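Equipment and Purchasing > Robot cells, small sites
Thread: One arm or two for pastry plating, budget check before September

mhourani
Posts: 200
We are pricing a plating cell for the café counter line at Tavstead. The task is moving single baked items between plates on a stone worktop. Light items, no heat, no cutting. Two options on the table:

A) one arm with a five-finger hand
B) two arms with plain two-jaw grippers, shared controller

The quotes are within 7 per cent of each other once guarding is included. Finance want one line item and no second request this year. Has anyone run either for soft goods?

Majdi Hourani

dalleck_ops
Option B. Hands are expensive to keep running. Ours at Dalleck had 2 finger tendons replaced in the first year and the supplier held no stock, so the cell stood idle for 14 days. A jaw gripper you can swap in a lunch break. Budget for a complete spare if you go with the hand, otherwise your comparison is wrong.

P.Ongart
Disagree with the above for pastry. A two-jaw gripper with flat pads will mark a croissant unless the force is set very low, and then it slips on the heavier items. You end up buying soft pads, then a changer, then a second set of pads for washing. Add that to option B and see what is left of your 7 per cent.

dalleck_ops
Pads are a consumable. A hand is capital. They don't come out of the same pot at most sites.

P.Ongart
They do at ours.

Boonmee_W
Before arguing about the end effector, has the reach been checked? Most overspend I have seen on these cells was a longer arm ordered after the table was already fixed to the floor. Also ask what the integrator charges for a layout change. Fluvow quoted us per change, with no cap, and it was not in the summary sheet.

mhourani
Reach is being checked in simulation now. The layout model was set up by Apinya Rungrueang on our side, so no integrator hours so far. Worktop is marble in the model and will be in the café too. One arm, left side, plates to the right. View from the current layout:

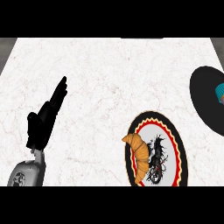
Option A layout, hand clear of the plates, croissant on the patterned plate.

The dark plate on the right is the one I am unsure about. If it has to sit that far over, we may need the next arm size up, and that breaks the budget line.

Boonmee_W
Then move the plate, or move the base. Both are free at this stage. I would not pay for a bigger arm to serve one plate position. Get the mounting point settled before you sign anything.

a_noiphan
Two points on the costing.

1. Put the simulation time in the budget even if it is in-house. Ours was left out and the next project was planned on a false figure.
2. Cupcakes and croissants are different grasps. Trial both before you choose the hand. Noiphan hire out a demo hand for up to 2 weeks, and the fee comes off the purchase price. (Family firm, so discount my opinion accordingly.)

dalleck_ops
Fair on the trial. Still say price the spare.

mhourani
Will do both. Revised sheet will have the spare hand, the pads and changer for option B, and our own modelling hours as separate rows. If option A with a spare comes out above B with pads, I will ask for B and trial the pads first. Does anyone have a current lead time on soft pads, food grade?

P.Ongart
Ask for it in writing. The web page figure was wrong when we ordered.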